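Cutlery slips in a home-built gripper
Posted by Tài Nghiêm, Mar 3, 2024

I am building a table-clearing arm at home with the Jasus controller. Spoons rotate in the fingers during lifting. Kindly advise on grip position. 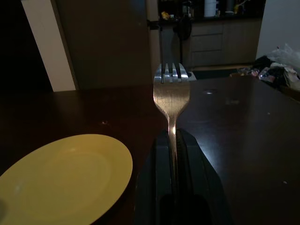
Anežka Kuruc
Grip position should be settled before force is increased. A fork held by the handle with the tines straight up, as yours is, may still turn about its narrow neck. I would recommend thin rubber pads, 13 mm wide.

Quách
Pads are adequate. Reduce the speed also.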